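Zodbridge Red Marble Tabletop

We have wanted a red stone in the Jastmont range for years, and this one was worth the wait! Zodbridge is a deep maroon marble with brick red running through it, cut and polished in our own shop. The veining is wonderfully busy. Up close it looks like a crackle glaze, with fine gray and pale blue lines crossing all over and small white flecks scattered between them.

Every slab is different, so yours will have its own map. Some carry one wide gray-blue vein, which we love, and others stay quieter. The gloss picks up soft reflections, and lighter things stand out beautifully on it, like a white block with a painted lotus pod and a little red seal. 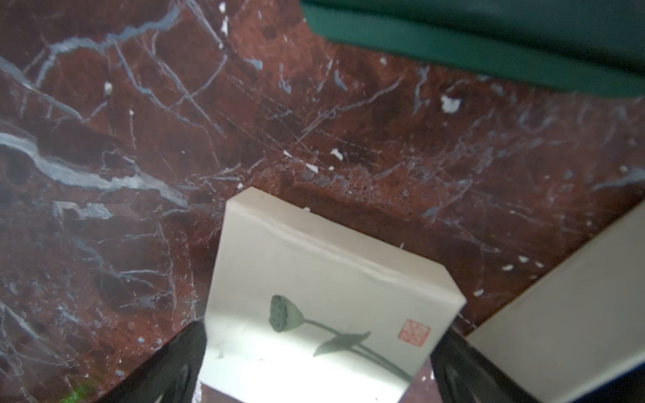

Sizes and care

Round tops come 30 or 44 inches across. The 44 is a two-person lift, so plan ahead. Wipe with a damp cloth and plain soap, and keep lemon and vinegar well away. Reseal once a year (we like September).

The 30-inch top is 1,258 dollars, sealed and ready for a base. Allow 9 weeks.

Jastmont Stone & Table | Contact us | © Jastmont | Back to top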